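Handheld gripper pair loses tracking when both cubes are close together
Posted in: Arms, Grippers and Fixtures
Posted by jurnow_bench
31 December 2021

I look after one set of handheld grippers, a left and a right, with a marker cube on top of each. A head camera reads the cubes and we get the position of both hands from that. The set has worked well since May and I have not changed the software in that time.

For the last couple of weeks the right hand has been dropping out. It is fine when the hands are apart. When I bring them in to hold one object from both sides, the right cube flickers, jumps a few centimeters and then goes away until I move back. The left one stays put. It happens most with things that have a handle, because then I turn the right wrist to get the jaw on it.

What I have tried so far:
Wiped both cubes with a dry cloth.
Swapped the left and right cables. No change.
Restarted everything, several times.
Ran the camera calibration again. The numbers looked normal to me, but I only have one older run to compare with.

I have also noticed that the right jaw doesn't open quite as far as it used to. I don't know if that is connected. The rubber pads look all right apart from some shine on the faces.

Is there a normal order for checking these? I would like to avoid taking the cube off its post if I don't have to, as I was told that means measuring the offset again.

Zoltanside
Answered the same day

Sounds like lighting. We had the same thing and moved a lamp.

Mieczysław Adamczyk
Answered the same day

It could be lighting, but I would check the mount first. Dropping out and jumping are two different faults. If the camera can't see enough of a face, the hand drops out. If it sees the face fine but the position is wrong or shifts, then either the cube has moved on its post or one of the faces is lifting. You have both, so go through it in order.

1. Power down and hold the gripper body in one hand. Put two fingers on the cube and try to turn it, gently. There should be no play at all. On the pair I look after, the screw under the cube had backed out half a turn, and that was enough to make the right hand wander whenever the wrist was rolled.

2. Look along each face with a light held low to the side. You want to see whether the printed sheet is flat. A corner that has come up will throw a glare, and a bent pattern reads as a tilted one. Replace the whole face if one corner is up. Gluing the corner back down usually leaves a ridge. Print on matte paper and measure the black square after printing, since printers like to scale the page a little.

3. Check exposure. Ours was on automatic, and a white object held between two white cubes pulled it all over the place. Set it by hand. I tried 700 and 1000 on our camera and ended up at 800. That is the raw value in our driver and yours may use different units, so try a few.

4. Now the jaw. Open and close it slowly with nothing in it. If it stops short at the same point every time, look for grit in the slide or a cable tie that has crept into the path. If it stops at a different point each time, it is more likely the spring or the trigger link. Clean the slide with a dry brush. No oil, because it gets onto the pads and then everything slips.

5. Wipe the pads with alcohol and let them dry. Shiny rubber can be roughed up once with fine paper. After that, change them.

If you find the cube was loose, then yes, you will have to measure the offset again. Sorry, there is no way around that one. Put the jaw tip on a fixed point and roll the wrist through as many angles as you can while it records. I take 19 poses per hand. Fewer works, but I have had to redo it more than once when I was in a hurry.

Also look at where your cables go. If they come off the body in a tight bend they push back on your wrist when you turn it, and people make up for that by holding the gripper at an odd angle, which turns the cube away from the camera. Leave a loose loop and let it hang down in front of you.

jurnow_bench
Reply to Mieczysław Adamczyk

Thanks. The cube had a little play in it, just as you said, and one face was lifting at a corner. I have tightened the post and printed a new face. Exposure was on automatic too, so that is now fixed by hand. I still have to do the offset.

Statescombe
Answered later

Adding one thing to the list above. After you redo the offset, don't test it with a small block. Use something with a body and a handle, so that one jaw has to go on the side and the other has to close around the grip. An electric kettle is good for this. Hold it level over the table with both hands, then tilt it slowly each way and watch both tracks. If the distance between the two hands changes while your grip hasn't moved, the offset is still off on one side. Do it with the kettle empty and unplugged.
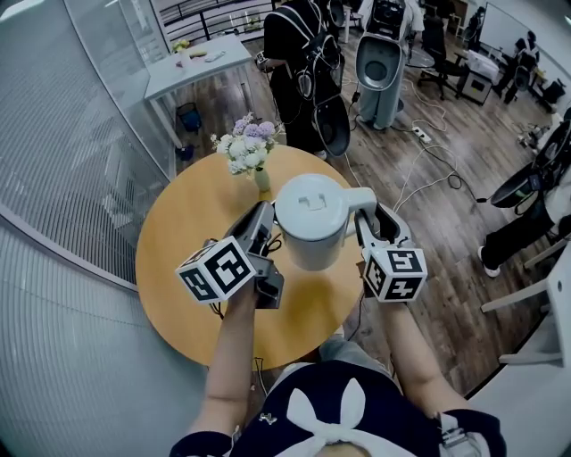
Save that recording along with the calibration file. The next time a hand starts to wander you can repeat the same tilt and compare the two, and it takes a lot less time than starting from step 1.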